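Swim spa running costs – is a better cover worth it?

Flotus
Evening all. We've had our swim spa since March and I do love it, but the electric is creeping up and I'm wondering whether the cover is to blame. It's the one it came with, and it has got so heavy that I dread lifting it. I've been quoted 435 pounds for a thicker one.
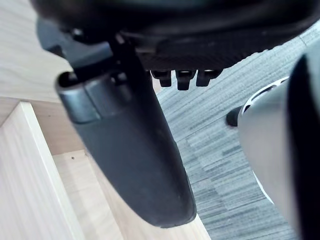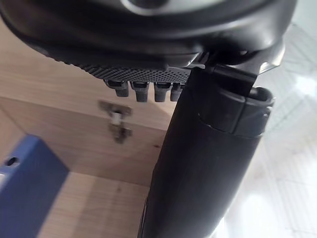
Nernano
Hello Flotus, and welcome! I'd weigh the old one before spending anything. A heavy cover has usually taken on water, and then it hardly insulates at all. Mine lasted 8 years before it went that way, bless it.

Betancur
I don't quite agree, sorry Nernano – I'd look at the seal first. Go out at 11 at night when it's chilly and feel along the hinge for warm air.

Flotus
Thank you both, I'll try the hinge tonight with a torch and a cup of tea. My neighbour swears by the automatic sort, but that was around 2000 pounds!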